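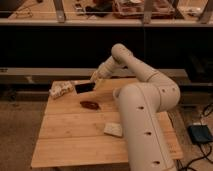
Leave the Table Alone Until Evening

By Negin Mohammadi

Every home has one surface where things get put down. In ours it is a light wooden table, and I have stopped fighting it. My view, after years of clearing it several times a day, is that once is enough.

The usual advice goes the other way. Touch each item only once, put it straight back, never let a surface fill up. I paid for a tidying course in September that said this in 300 different ways, and I followed it for four weeks. I spent those weeks walking. A cup went to the kitchen and was wanted again ten minutes later. Wrappers went to the bin one at a time.

My friend Mahtab Hassanpour thinks I am making excuses. She clears as she goes, and her place always looks ready for company. She says a dropped wrapper invites a second one, and I accept that. A table with a crumpled bag in the back corner does look worse than a table without it. But she also tells me she can't sit down while there is anything left out, and I don't want to live that way.

What matters to me is what kind of mess it is. Food left overnight is a problem. So is anything wet on bare wood, and I would not defend either. A bowl, a cup and a few small flat things are something else. They take three minutes to deal with, whether I do it at noon or at eight.
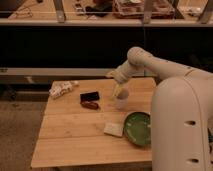 The table: green bowl at the front, cup behind it.

Doing it all together is also easier work. Dishes go in one trip, trash in another, and whatever is left usually belongs in a pocket or a drawer. I wipe the planks last, along the seams, where the crumbs collect.

There is a fair objection about shared homes. If one person leaves things out and another does the clearing, a single evening round just hands the job to whoever gives in first. We take turns – a week each – and it has held up so far. A household that can't agree on turns may be better off with Mahtab's rule.

For the rest of us, I would pick a time and ignore the table until then. Mine is after dinner, before the lamp goes off in the front room.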